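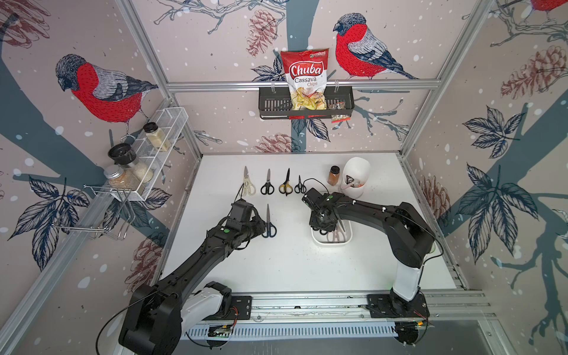 Lecture 9. Teaching by demonstration: two arms, one operator

In this part of the course we speak about how a person shows a task to a robot, and what the robot can learn from it. There are two common ways. In the first way you take the arm with your hand and move it through the task. In the second way you stay away from the table and move the arms by remote control. With two arms the second way is usually easier, as one person can hold two controllers but can hardly push two heavy arms at once. Consider a sorting task with scissors. The right gripper reaches into the small white container, where the pair with pink handles lies, and the left gripper waits over a black pair with nothing in its fingers. A beginner often forgets the waiting arm, and then it drifts. Please keep it still, because the drift is also recorded and the robot will learn it.

Terms for the exam
Episode: one full demonstration, from the start pose to the end pose.
Start pose: the position of both arms before the recording.
Operator: the person who moves the arms.
Reset: putting the objects back between two episodes.

How many episodes are enough? It depends on how much the objects change place. In the Flovero exercise from November, the group of Rasa Kütt recorded 464 episodes and had to remove 52 of them. Most of the removed ones had a long pause in the middle, when the operator was thinking. If you need to think, do it before you start.

Scissors are a difficult object for a simple gripper. They are flat, and the two handles can turn against each other when you lift only one. Try to close the fingers near the screw, or across both handles. Choose one of these and use it in all your episodes.

Homework
Record 100 episodes with the Tirkero setup, in pairs. Change the operator after each half. Write one page about the differences you see between the two operators, and send it to Tâm Chu before 21/05/2025. Questions about booking the table go to Elīna Adomaitis.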